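Packing table at the Custcombe unit, before the stock goes over to Gelham. Small room, white table, paper down over the whole top so it doesn't get scuffed. Change the paper when it gets bad. (It gets bad quick.)

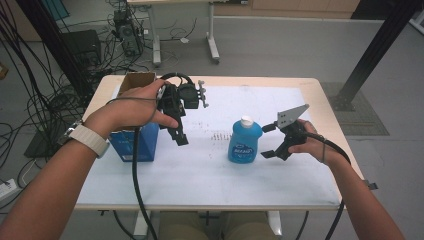
Bottles first, always. Dong-geon Myung set the order and we've stuck to it: bottles, then tubs, then the flat stuff nobody likes wrapping. Box stays open on the left, flap up, so you can drop things straight in. Blue bottle with the white cap is standing in the middle, label to the front, cartoony thing on it. Paper's all specks by now, should of swapped it at lunch. 56 bottles on the Qureshi list, 30 to a carton if you pack tight, so 2 cartons and some room left over for the odds and ends.

Caps get checked before anything goes in. Quarter turn, dont force it. If one's cracked put it on the shelf by the door and write it down. Clultlow want their 100 the same way but with dividers, still waiting on the dividers. 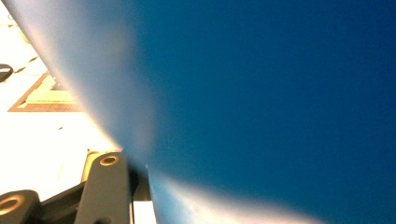
Blue, very close up.

More when the Gelham shelves are in. Tape gun is missing again btw, if you have it please put it back on the hook.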